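# Coloured pencil leads keep snapping inside the wood, is there any saving them?

**Farzana Abeysekara**

Hello all, I hope this is the right board. My aunt in Brendwood gave me a lovely big tin of coloured pencils when she moved house, and I've been using them in the evenings to colour in botanical prints, which I find very soothing after work. The trouble is that a good few of them won't hold a point. I turn the pencil a few times, it looks perfect, and then the tip drops out the moment it touches the paper. So I sharpen again, and out comes another little stub of colour, and before long I've lost an inch of pencil and haven't coloured a single leaf!

The greens and the dark red are the worst. The tin did spend August in her conservatory, if that matters. Has anyone rescued pencils like this, or should I stop being sentimental and buy the ones I need one at a time?

---

**Barry Cheetham**

Cheap pencils do that. Buy better ones.

---

**Sandra Goodall**

Oh, don't throw them out yet, Farzana! I ran a Saturday art club in Langat for 9 years and we had this all the time, mostly with pencils that had been dropped. The lead (it's wax and pigment really, but everyone says lead) cracks in several places inside the wood, and you only find out as you reach each crack. Nothing will mend it completely, but you can get a lot more use out of them.

Start with the blade. A blunt one drags at the core and twists it, and a soft core won't put up with that. If yours is the little screw-in sort you can often buy spare blades, otherwise a new sharpener costs very little. Then go gently, and this is the part my children never believed. Keep the pencil in line with the hole, turn it slowly, and stop before it gets needle sharp. 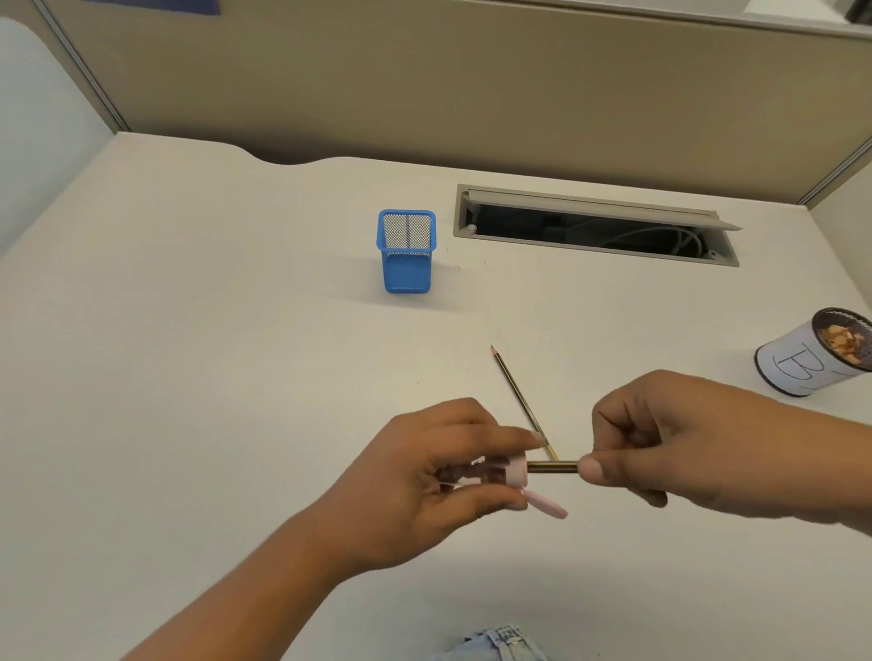

I also like to turn the sharpener and hold the pencil still, though my sister does it the other way round and we have never agreed on it. Try both and see which loses you fewer tips. With very soft colours I use a craft knife to take the wood back and then shape the point on a bit of fine sandpaper, but do cut away from yourself and take your time.

Some people put them on a sunny windowsill for an afternoon to soften the wax so it sticks together again. I've had it work on some and do nothing at all for others. Please don't use the microwave, whatever you read, as there can be foil in the lettering.

And keep them lying flat in the tin, with a folded tea towel on top if there's any rattle.

---

**Sorin Todorova**

Agree with Sandra about the blade. I'd also check whether the core sits in the middle of the wood. Look at the flat end of the pencil, and if the colour is clearly off to one side it will always sharpen unevenly and no amount of care will cure it. Those are the ones I'd replace singly.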